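**Suvley folding cell: progress note to the equipment fund, November**

Money first. Of the sum released in the spring we have spent less than planned, mostly by not buying things. The arm is the one we already had. The second arm, which the Parkumetti quote treats as settled, has not been ordered, and I am not asking for it in this report.

Work since the last note has been on single towels, one arm, green surface.

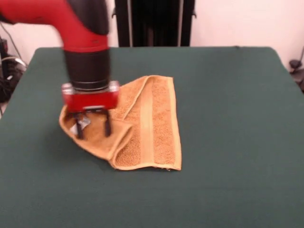
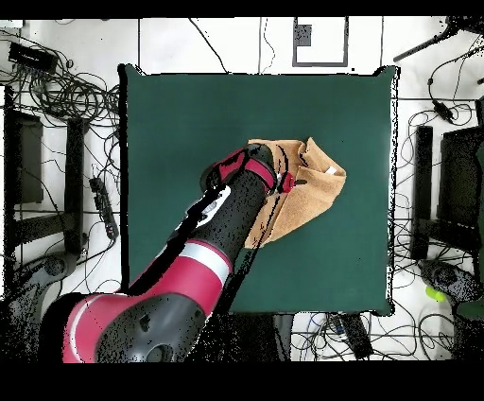
Clulletbridge asked on reading the draft why we were still on towels when the bid spoke of mixed laundry, and whether the fund was paying for a slower version of something a person does without looking. It is a fair question and I don't have a reply that will please anyone. Towels are the cheapest item to get wrong. If the case for buying can't be made on towels, I would not expect it to be made on fitted sheets.

**Where the numbers stand**

We have logged 1,503 attempts against a target of 2,000. Of those, 290 were thrown out at review, nearly all for bad grasps at the start of a fold. The target was supposed to be met by now. I would rather report the shortfall than count the rejects, which the Mersha report did last year and which made their purchase look better than it was.

The log also shows 11 stoppages long enough to need a restart. Most came down to cabling. The supplier's answer is a cable management kit, priced separately. I have asked why it isn't part of the package and am waiting to hear.

**The Parkumetti quote**

My doubts, in the order they worry me:

- The payback table assumes two shifts. Suvley runs one.
- Service is free for the first year and "by agreement" after that. I want a figure in writing.
- Gripper fingers are listed as a consumable with no stated life. We should budget for spares from the start or not pretend we have a running cost.
- Training is quoted for a group size we can't release from the floor all at once.

The sales deck also has a slide on throughput. I have left it out of this report, as I could not find out what was being folded or how the rate was measured.

**What I am asking for**

An extension on the current release, no new money, until the remaining attempts are done and reviewed. Also permission to get a second quote, for leasing as well as purchase. Clulletbridge would prefer a decision on the second arm before the budget closes, and I understand the pressure, but a lease would let us hand the thing back.

If the reject rate stays where it is, my recommendation will be to keep the one arm for trial work and put the rest toward replacing the old press, which has been on the list longer than this project has. The revised spending sheet will follow once the cable kit has a price.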